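Proof of reserves and other comfort blankets
Speaker notes, evening session, Fallthorpe
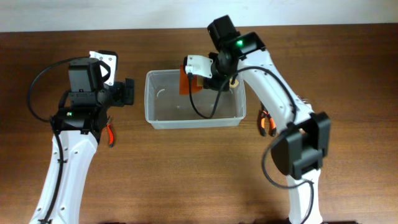 Libor Jelínek wrote back to the draft of this talk to say that I was being unfair: a crypto exchange that publishes its wallet addresses is already showing you more than your bank ever has, so why start by kicking the ones that try? Fair question. I read it out at the start because half the room will be thinking it, and I'd like them to keep thinking it while I talk.

My answer in short. A bank shows me very little, but someone with legal powers can walk in and look at the rest. An exchange shows me a wallet and asks me to imagine the rest. I don't find these equal.

(Pause. Water. Ask who has coins sitting on an exchange right now. Don't ask how much.)

Part one – what the thing claims

Go slowly. Several people here will have heard the phrase and never had it spelt out.

An exchange holds coins for its customers. It owes them those coins. Proof of reserves says: look, here are the coins. The exchange signs a message with the key to a wallet, or moves a small amount at an agreed time, and you can check on the public chain that the wallet exists and what is in it.

The better ones add a second half. They take every customer balance, scramble it into a big tree of hashes, and give each customer a way of checking that their own balance went into the total. The maths is good. I have no quarrel with the maths. If anyone wants to argue about hash trees, see me at the bar, and bring someone who understands them better than I do.

The quarrel is with the word proof.

Part two – what it leaves out

It's a snapshot. Coins can be borrowed in the morning and handed back after lunch. If I know that my kitchen will be inspected at 10, my kitchen will be clean at 10.

It tells you about assets and is usually hazy on debts. A customer tree covers customers. It doesn't cover the loan from a trading firm down the corridor, or the side letter, or the tax bill. Someone who owns a house and owes twice its value also has proof of a house.

Holding a key is not the same as owning what the key opens. I can sign with a key I've been lent. So can you.

And the tree only works if people check. Marit Sjöberg has a line on this that I've stolen before: a smoke alarm that each tenant has to press by hand once a quarter. I asked one exchange, Vodovance, how many customers had run the check on its last report. They told me 678. I asked out of how many. I am still waiting, and I asked in February.

(Leave the gap. Somebody will laugh. Move on.)

Part three – Roltarum

This is the case I know best and I'll try to be careful with it. There are still claims going on and I'm not going to say anyone stole anything. I don't know that.

What I can say. Roltarum published a page headed Your Coins Are Here. It had a green tick. It listed wallets, and the wallets had coins in them. I checked them myself and wrote that they were real, and I've had that piece quoted back at me by people who lost money, so I'd better own it tonight.

The wallets were real. The page was accurate. What it didn't mention was that a good part of those coins had been pledged against a loan, and when the price fell the lender took them. Withdrawals were slowed, then paused "for maintenance", then there was a long post about unprecedented market conditions. If you've been around for a few years you could write that post yourself.

Randi Granström had around 2,000 pounds in there, and she let me use her name. She'd run the customer check, one of the few who bothered. It passed. Her balance was in the tree, correctly recorded, to the last decimal. She told me she'd kept a screenshot and now uses it to explain to her brother what a liability is.

(Don't rush this bit. Last time I gabbled it and lost the point about the pledge. The pledge is the point.)

What was missed, me included: there was no statement on borrowing. The report was signed by a firm called Cadwaladr, and the signed part covered 2 paragraphs, both of them about whether the wallets existed on the day. Everything else on the page was marketing set in the same typeface. I read the whole page as if it had been signed. I should have looked for where the signature stopped.

Part four – the defence

Give the other side a proper run. Elfriede Rüegg argues that weak proof still beats none, since it raises the cost of lying. An exchange with no coins at all can't pass. A few crude frauds of the past would have been caught. I accept that, mostly.

Where I part company with her is on what it does to customers. People relax. They see the tick and leave coins in place that they'd otherwise have moved. I can't put a number on this and I distrust anyone who says they can. But I've sat across from enough of them, and the tick comes up nearly every time.

Marisa Bortolotti wants the reports done at random times, with a fixed list of debts and a named person liable if the list is wrong. I'd sign up to that tomorrow. I also notice that no exchange has rung her.

Part five – what to look for

Keep this practical, it's what they came for.

Find out who signed it and read only the part they signed.
Look for the word liabilities. Then look for whether it means all of them or customers only.
Check the date, and whether the date was announced beforehand.
See if there's anything about coins being lent, pledged or staked on your behalf. Check the terms of service too, usually a long way down.
Try a withdrawal. A small one, on an ordinary day, before you need to.

That last one tells you only that a small withdrawal worked on that day. I still do it.

If asked whether I keep anything on an exchange: yes, a little, for buying and selling, and I treat it as money in the hand of a stranger at a racecourse. If asked which exchange: decline. The last time I answered that, it ended up in their advert.

If asked about new rules: I'll believe in them when I see someone turned down for a licence. Don't get drawn into a country by country comparison, there isn't time and I get two of them mixed up.

If Libor is in the room, let him come back on the bank point before general questions. He's earned it, and he'll do it anyway.

Spare material if short: the auditor who resigned by fax. Skip if the projector has been slow.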